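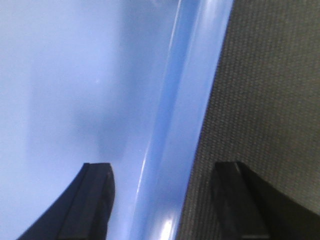 Plastic tubs, trays and lids: keeping them decent

Quick one this time, notes typed up between loads. A few people asked about plastic after the glass jar page so here's everything in one spot. Mostly kitchen plastic, some laundry and shed.

Washing

Warm water, squirt of dish soap, soft cloth. Nine times out of ten that's all.

Rims first. Grease sits under the lip of a tub, on the side you never look at. Run a thumb round the underside, if it squeaks it's clean. If it slides, go again.

Old toothbrush for the groove where a lid clicks on. Keep one just for this. Cut the bristles down by half with scissors, they get stiffer and reach in better.

No green scourers on anything shiny. You get fine scratches, then the scratches hold colour, then you've got a tub that looks dirty when it's clean. Microfibre or an old cotton singlet.

Dishwasher: top rack only, and only if it says so on the bottom. Thin stuff warps. I lost two good lids that way in August and they were the Dallura ones too, which I can't get anymore.

Orange stains

Tomato, curry, pumpkin soup. What works here:

Bicarb and a bit of water, mixed to a paste like toothpaste. Smear on, leave 2 hours, rinse. 

Then sun. Put it out on the line or a windowsill, stained side up. A bright day does more than any product I've bought. Bring it in at night, dont leave it out for a week or it goes brittle.

Wipe of cooking oil inside before the bolognese goes in. Stain mostly comes away with it. Deolinda Abreu wrote in with that one and I was doubtful. Sold now.

White plastic shows the most, pale blue next. Dark ones hide it so that's what I use for sauces.

Smells

Scrunched newspaper in the tub, lid on, overnight. Onion gone. Garlic takes two nights.

Or white vinegar, 200 ml topped up with warm water, soak, rinse well. Lids in as well, the smell is often in the seal.

Fish: I've got nothing. Keep one tub for fish and write FISH on it.

Sticky labels

Hairdryer on low, peel slow from a corner. Whatever gum is left, rub with peanut butter or eucalyptus oil then wash. Eucalyptus can dull a glossy finish so test underneath first. Jaime Henriques says baby oil is gentler and he does a lot of op shop finds so I'd believe him.

Don't pick at it with a knife. Gouges are forever.

Static and dust

Storage tubs under beds come out furry. Wipe over with a damp cloth that has a drop of fabric softener on it, let it dry without buffing. Buffing is what makes the static in the first place.

If they live on carpet or any sort of woven mat the bottoms collect fluff. Lint roller, ten seconds.

Light coloured plastic picks up marks off dark cloth as well. New black towels are bad for it. Metho on a cotton ball, small circles, window open.

Drying

Upside down on a rack but tipped, never flat on a tea towel. Flat seals the rim and the steam can't get out, and you open the cupboard to that musty smell.

Lids stand up like toast. An old letter rack is perfect. Mine's a Seixas one from the markets, missing a leg, leaning on the bread bin.

Storing

Tubs nested by shape, lids filed upright in a basket beside them. Don't store with lids on unless you've got the room. I haven't.

Never force a nest. If two tubs jam, ice water in the inner one, stand the outer one in warm water, wait a minute, twist. Pulling straight up cracks the rim.

Squares fit a shelf better than rounds. Obvious but I had a shelf of rounds for years.

Once a year match every lid to a tub. Lids without a partner become: drip tray under a pot plant, paint tray, something to sort screws on. Tubs without a lid go to the shed or the kids' bath toys.

Cracks and rough edges

Rough edge on a rim from a drop: fine sandpaper, 600 grit, used wet. Few light strokes. Rinse the dust off, don't breathe it in.

Hairline crack in a laundry or garden tub: warm soapy wash, dry right through, strong tape on the outside both directions. Will hold pegs. Won't hold water, don't ask it to.

Cracked food tubs, bin them. Soft plastics glue is not for food.

Freezer

Leave two fingers of space at the top for soup. Let it thaw 24 hours in the fridge and it'll pop out by itself. Don't bang it on the bench, cold plastic shatters. Ask me how many.

Masking tape and a pencil for dates. Pencil doesnt run. Texta does.

From the letters

Sofia Fonseca: puts a folded paper towel in with the salad leaves, changes it every second day. Leaves last the week.

Clyde Esposito: uses a shallow tray inside the fridge as a drawer. Pull the whole tray out, get the jam from the back, push it in again. Doing this today.

Darnell Bellamy asked about cloudy plastic. If it's hard water film, vinegar soak will shift it. If it's scratches, nothing will, use it for pegs.

Still to come: wooden boards, and the oven door one I keep promising. Send your lid ideas in the meantime, I'm running out of pot plants.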